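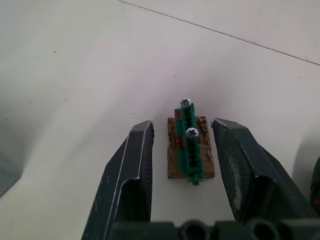

Wrist camera view, green part between the fingers.

Do 100 examples really mean anything if one person recorded all of them?

Posted by utthorpe_bench
Shared 12 times

We have a two-arm setup and a vendor plan that says we need 100 examples of one job before training. The job is simple to say out loud. Pick up the electric screwdriver with one arm, hold the small green part steady with the other, run the screw in, put everything down. A person drives both arms by hand and the system is supposed to learn from the recordings.

I was put in charge of this in January and I have doubts. The number looks like it was picked because it is round. When I asked Nornano (they sold us the training package) where it came from, I got a link to a page that says "100 or more high quality examples" and doesn't say what high quality is. I asked again and got the same link.

My other worry is the operator. One guy at our Utthorpe site has recorded everything so far and he's good at it. Too good, maybe. He comes in from the same side every time and closes the gripper at the same spot on the handle.
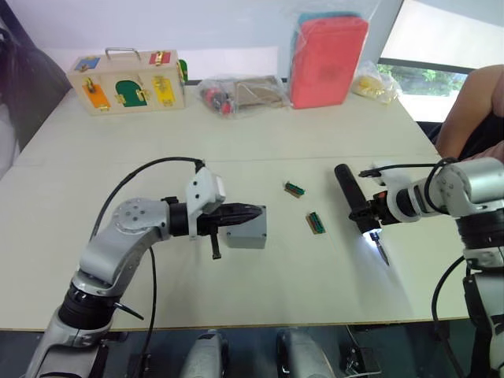
I tried telling him to vary things, and he did for an afternoon, then drifted back. I can't blame him, he gets judged on how many clean runs he turns in. A run where he misses and has to go back for the part is thrown out under the rules we were given. So as far as I can see we are teaching the thing that misses don't exist.

There is also the clutter. The plan says nothing about what else should be on the table. Half our people want it cleared off before each run and the other half say leave it, real benches are messy. Both sides sound very sure and neither has shown me a result.

So is 100 a real number? Do we keep the misses? And does it matter that it's one guy? Please don't tell me "more data is always better," I've had that from the vendor.

7 comments

Agata Carbone

No, 100 is not a real number. It's what people write when they have to put something in a proposal. I've had a job start working after far fewer runs and I've had one that never worked at all, and the count didn't predict either.

What I'd do with your setup:

Stop recording. Train on what you have, even if it's poor. You'll learn more from watching it fail than from another week of runs. Put the part in 9 different spots, try each one 5 times, and write down where it goes wrong. If it only works where your operator likes to put things, there's your answer about the one guy.

Keep the misses if he recovers from them. Missing the handle, backing off and trying again is a useful run. Dropping the screwdriver on the floor and walking away is not. Mark them separately so you can train with and without. Your rules are written by somebody who wants a tidy folder.

On the clutter, I'd leave it but move it. Same mess in the same place every time is worse than a bare table in my view, though I will admit I've only tested that on one job. I would be suspicious of anyone who gives you a flat rule here, including me.

And look hard at the wrist views before you blame the operator for anything. The fingers can cover a lot. If he's watching the table with his own eyes while he drives, he may be using things none of the cameras ever saw, and then no number of runs will fix it. Make him do a few looking only at the screens. If he can't do the job that way I don't see how the model is supposed to.
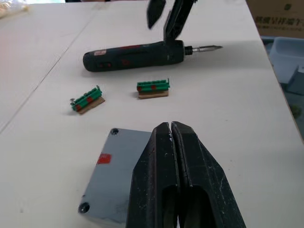
Lindiwe Nkosi

Mostly agree but I'd go easier on the vendor number. We used the Fiker package at Sala and also got told 100, and I rolled my eyes too. It was useful as a budget. It told the boss how many days to pay for. As science it's worthless, sure.

Where I don't agree is stopping to train on bad data. We did that, it failed everywhere, and all we learned was that it failed everywhere. Took a week. Get a second operator first, even a clumsy one. Ours was slow and it was painful to watch, and I still can't prove her runs helped, but the model did stop grabbing at thin air on the left side after we added them. Could have been the lighting. We changed that the same week, which was dumb.

Also, change how your guy gets judged. As long as he's paid by the clean run you'll get clean runs.

sal_d

more data is always better

Reply from utthorpe_bench

Thanks Agata, the screens-only test is going on the list for tomorrow morning. Lindiwe, did you mix the second operator's runs in with the first one's or train on them apart? Nornano has now told me that two operators will "confuse the model" and I'd like something to send back.

Lindiwe Nkosi

Mixed. Ask them to show you the confused one.

3 more comments
Share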